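Golwood Cold Drawer GD 165
Section 3: Setting up, loading and first use

3.1 Before you start

The drawer unit is delivered with the runners locked and the door seal taped. Leave the tape in place until the unit is in its final position. Two people are needed to lift the unit off the pallet.

Check that the following are in the carton:
- adjustable feet, already fitted
- drip tray and drain plug
- Denix probe and lead
- key for the runner lock

If any part is missing, contact the supplier before connecting the unit to the mains.

3.2 Positioning

1. Stand the unit on a firm, level floor, away from direct sunlight, ovens and dishwashers.
2. Leave a gap of at least 165 mm behind the rear grille. Do not store boxes or cloths in this gap.
3. Turn the feet by hand until the unit does not rock. Place a spirit level on the top panel, first front to back and then side to side, and adjust again if needed.
4. Remove the tape from the door seal. Wipe away any glue with a cloth and warm soapy water.
5. Turn the key a quarter turn to the left to release the runners.

Caution: Do not pull the drawer out fully before the feet are set. The unit may tip forward.

Note: If the unit has been laid on its side during transport, stand it upright and wait 24 hours before switching on.

3.3 Fitting the probe

1. Push the plug on the Denix probe lead into the socket marked P on the rear wall. The plug fits one way round only.
2. Press the lead into the clips along the top edge.
3. Hang the probe in its bracket so that the tip points down and does not touch the wall.

The controller shows E2 when the probe is not connected. Switch off, push the plug fully home and switch on again. If E2 remains, see Section 7.

3.4 First start

1. Plug the unit into its own wall socket. Do not use an extension lead.
2. Press and hold the power button until the display lights.
3. Set the temperature with the up and down buttons. The factory setting is 3 degrees.
4. Close the drawer and let the unit run empty until the display stops flashing.

The fan starts and stops by itself. A clicking sound when the fan stops is normal. On units fitted with the Ovon controller, the display dims after two minutes - press any button to wake it.

3.5 Loading fruit and vegetables

Produce should be sorted before it goes into the drawer. Damaged fruit gives off moisture and shortens the life of whatever is stored next to it.

1. Remove plastic film and rubber bands.
2. Discard split or mouldy items.
3. Do not wash soft fruit before storage. Wash it before serving.
4. Place heavy items such as cabbages and squash at the back of the drawer.
5. Place soft fruit at the front in a single layer. Keep grapes on the stalk and lay each bunch flat.
6. Keep apples and ripe bananas out of the same drawer as leafy vegetables.
7. Close the drawer slowly until the seal meets on all sides.
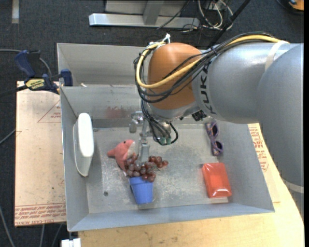
Fig. 3.4 Red grapes, kept in the bunch

Caution: Do not load above the line moulded into the side walls. Overfilling blocks the air slots and may cause ice to form on the rear wall.

3.6 Humidity slide

The slide on the front lip sets the amount of air let into the drawer.

Open - fruit, mushrooms
Half open - mixed loads
Closed - leafy vegetables, herbs, carrots

After moving the slide, allow two hours before checking the reading.

3.7 Drip tray

Empty the drip tray weekly, and after any power cut. Slide it forward, pour away the water and dry the tray before refitting. The drain plug must be pressed in until it sits level with the base.

Spare trays and seals are supplied by Makokha under the part numbers given in Section 9. Seals from earlier models do not fit the GD 165.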